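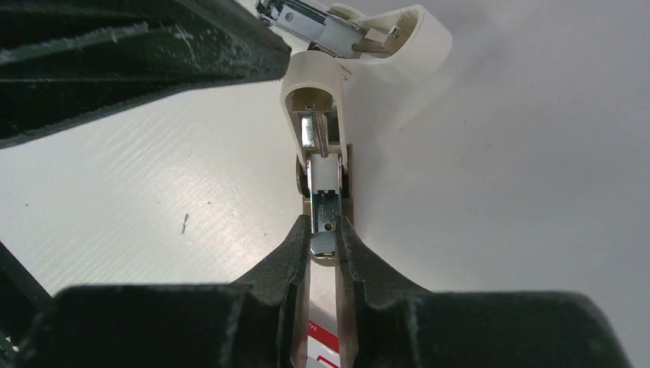

Home | Forums | Cells and Fixtures | Standards and Practice | Search
Print this thread | E-mail this thread

Thread: Clearing rule for two-arm bench cells

reltatow_mk
Posted 9/14/20
We are rewriting the bench rules for the two-arm cells at Grandthorpe. The draft says both arms must be parked and the tabletop cleared of loose parts before every new run. "Loose parts" includes staples, clips, screws and packaging. Boglárka Bíró wants this as a hard rule. The operators want it as a recommendation. What do other sites do?

tessier_line
Hard rule here. A staple under a fingertip pad changes the grip height and you will spend a shift chasing a calibration fault that does not exist. We log it on form 854, one line per run.

M. Leclerc
I disagree with clearing before every run. If the task is handling small office hardware, stray staples are part of the normal condition of the table. A policy tested only on a clean surface has not been tested. Our rule is to record the table state and leave it alone unless something can get into a moving joint or the rack.

tessier_line
Then your runs are not comparable with each other.

M. Leclerc
They are comparable if the state is recorded. Yours are comparable only with other clean tables.

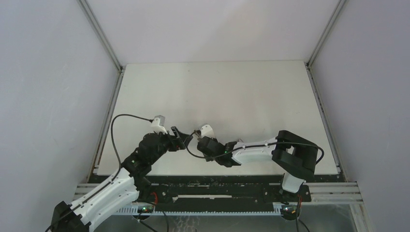

neka_bench
The draft should separate the table from the rail. Debris on the table is a data question. Debris in the rack teeth is a maintenance question and should not be left to the operator. We inspect the rack every 23 hours of run time, power off, and brush it out.

The other item I would add is cable slack. Check it with both arms at full reach toward each other, since a loop that is fine at park can end up in the other arm's path. We allow 3 minutes for this at the start of a shift.

reltatow_mk
Splitting it makes sense. Maxence, who decides whether a part can reach a joint?

M. Leclerc
The operator, at the stop. If in doubt, remove it and write that down.

tessier_line
"If in doubt" is not a rule. Give a distance from the rail.

neka_bench
Ours is 5 cm. Anything closer is removed with the arms disabled. I would not defend the number very hard, but people can apply it.

reltatow_mk
I will put the distance in as mandatory and leave table state as a required log entry. Boglárka still has to sign it. Revised text goes up once she has read it.

Reply | Previous thread | Next thread | Back to top
This site uses cookies to keep you logged in. Accept | Settings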